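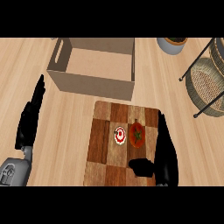
A reader wrote in after my last post to say that if I really loved the Flisora record as much as I claimed, I'd stop calling it "background music," and that the second side in particular deserves to be played loud, in the dark, with the phone in another room. Okay! Fair! I did call it background music. I think I even said it was good for doing the dishes, and I can see how that might sting if it's a record you've cried to.

So I went back and did what I was told. Phone in the kitchen, lights off, volume up to the point where the shelf over the left speaker starts buzzing. And I have to eat some of my words, though I'm keeping a few of them.

If you're new here, Flisora is the band (band-ish, the lineup seems to change with the weather) that put out a self-titled LP on Grultent in August. Grultent is a tiny label that presses everything in runs of 700 and never represses, so by the time I got around to writing about it you mostly couldn't buy it. Sorry about that. I'm slow. I like to live with a record for a while before I say anything, and then I usually say something dumb about dishes.

Side one is the side I knew. It opens with the long one, just a fingerpicked guitar and somebody humming way back from the mic, and for a couple of minutes you're waiting for the song to start and then you realize it already has. The pump organ comes in so low that the first time I heard it I thought it was my fridge. Then the voice, finally, and it's a small dry voice, kind of flat in the nicest way, like someone reading you directions. I love that voice. It doesn't plead with you. The words are about a ferry, I think, or about missing a ferry, and the chorus is a single line that changes by one word each time it comes around.

After that you get a run of shorter tunes, and I still say those are dishwashing songs. I mean it kindly! They're tuneful and a bit shaggy and the drummer plays brushes on all of them, and at one spot you can hear a chair creak right before the last verse. They left the creak in. I rewind for the creak. But they do blur into each other, and I couldn't hum you the third one if you offered me money.

Side two, though. The reader was right about side two.

I'd been treating it as the leftovers, the slow stuff they couldn't fit anywhere else, and played quietly it does come off that way. Played loud, there's a whole other band down in there. The bass is bowed on nearly every track, and at dishes volume you simply don't hear it, it just makes the room feel a little gloomy. Turn it up and it's the thing carrying the melody, while the guitar is only marking time on top. I sat there on the rug feeling like I'd been reading a book with the left-hand pages stuck together.

The one I keep going back to is the next-to-last track, "Pawłowska." It's a name, I guess, a surname, and it never gets sung, so I have no idea who she is or was. There's one verse about a stairwell and a coat, and then four or five minutes of the same two chords with things slowly joining in. A clarinet, very breathy. Something that might be a toy piano. Then the singer comes back, singing no words at all, way higher than anything else on the album, and the whole thing lifts up and hangs there, and then it stops in the middle of a bar. Just stops! The first time, I thought my needle had jumped.
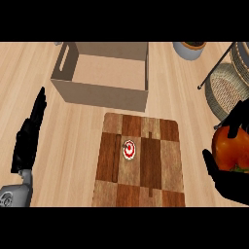 I played that ending over and over until the cat left the room, and I've decided the stop is the best thing on the record. A fade would have killed it. So many quiet folk albums fade everything, as if the musicians had wandered off down the hall still playing, and I always feel a little abandoned by it. With a hard stop you get the silence too, and after all that droning the silence is huge.

Now for the words I'm keeping. I don't think the closer works, loud or quiet. It's a waltz, it's pretty, it has a whistled part, and it goes by so politely that I forget it between listens. Coming straight after "Pawłowska" it feels like someone switching the lights back on and offering you a mint. If it were my record I'd have put it third on side one in place of the tune I can't hum, and let the stop be the stop. (It isn't my record. I own a ukulele with three strings.)

And I'm still not sold on the mastering. I have the LP and the download that came with it, and the download is noticeably brighter, enough that the brushes get a bit spitty on headphones. The LP is warmer but my copy has a tick all the way through the ferry song, right on the beat most of the time, which I've more or less come to think of as percussion. If you've only got the files, knock the treble down a notch and see if the organ doesn't bloom a little.

I also saw them play, which I never wrote up because I had a cold and remembered it mostly as coughing. It was at Erex, the little room over the print shop with the terrible stairs, and I counted heads while they tuned because I'm nosy: 20 of us, including the person selling the records. They were a trio that night. No clarinet, no organ, just the guitar and the bass and a snare drum with a dish towel on it. They didn't do "Pawłowska," or if they did I was out on the landing coughing, and I'm going to be mad about that for a long time. What they did play was rougher and quicker than the album, and the flat little voice turned out to be pretty strong in a room. They did the ferry song with everybody humming the back part. I hummed too, as much as I could. It was 91 degrees in there and someone had propped the window open with a hymnal, so you got the buses on the record, so to speak.

I'd love a live album from these people. Cheap tape, one mic, buses and all. The studio versions are careful, and I like careful, but that night the short songs finally came apart from each other and I could tell which was which. The third one has a joke in it! About a landlord! I'd had the thing on at home for weeks and missed it completely.

So, to the reader who told me off: thank you, side two is wonderful, I've moved the LP from the kitchen pile to the proper shelf. The first side is staying in rotation for chores, though, and I won't be talked out of it. A pot needs scrubbing and those brushes are exactly the right speed.

Next up is a stack of fiddle records I got from a library sale, most of them with somebody's grocery lists penciled on the sleeves. A couple are pretty warped. I've got two of them flattening under the dictionaries right now, and I'll write about whichever one plays first.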